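The Long Fade of the Borier Rooms
Why a show about attention is so hard to pay attention to

The wall text at Primness, the new exhibition in the old Lorente bottling works, asks visitors to slow down. It asks three times, in slightly different words, before you reach the first piece of art. By the third request I was walking faster.

Primness is the work of Himasport, a collective that took its name from a defunct sporting goods store and has spent most of its career making performances out of small, polite gestures. Members have folded napkins for an entire afternoon. They have held doors for strangers at a train station until the strangers began to avoid the doors. The early pieces were cheap, a little rude and often funny, and they were over before anyone could write an essay about them.

The essays have since caught up. The catalog for this show runs to 401 pages, and I read more of it than I meant to. One contributor calls the group's manners "a grammar of refusal." Another finds in them a critique of service work, although the service workers in the building, who spend their shifts telling people where the coats go, are not mentioned.
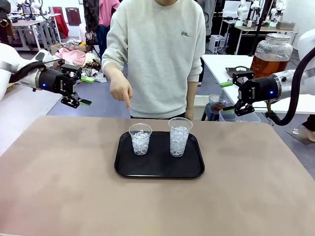 What the rooms hold

The exhibition fills two floors. The ground floor is given over to records of past performances: scripts, typed instructions, receipts, and a good many letters from venues asking the group to please stop. These letters are the best thing here. They are written by annoyed people with real problems, and they let you feel what it must have been like to have Himasport turn up in your lobby.

Upstairs are the Borier Rooms, named for the street where the group shared its first studio, and here my doubts set in. There are 32 short performances in the cycle, staged in rotation from late morning until closing. Each has been restored, the museum's word, from notes. A performer enters, carries out the task, and leaves by the same door. The timing is exact. On the afternoon I went, people watched in the hush they would give a string quartet.

That hush is a problem. The door piece depended on people who had a train to catch and no idea they were in an artwork. Put it in a white room with a bench and you have a person holding a door for an audience that came to see a door held. The catalog argues that this new setting "exposes the politeness of the viewer." Maybe it does. It also sells timed tickets.

Who gets to be rude

I don't think the group has been tricked into any of this. Artists need to eat, and performance has always had trouble paying for itself. A score can be sold in an edition, a restaging can be licensed, and a museum can put both on its books. I only wish the show would say so. The ground floor has receipts for napkins and train fare, but nothing on what Lorente paid for the Borier cycle or how long its license runs.

There is one exception to the general good behavior. In the last room upstairs, a performer reads aloud from the house rules of the building itself, including the one against reading aloud. It was added in March and isn't in the catalog. A few people laughed, and a man near me asked a guard whether it was part of the show. The guard said she'd have to check.

Primness stays at the Lorente works through August. The ground floor is free.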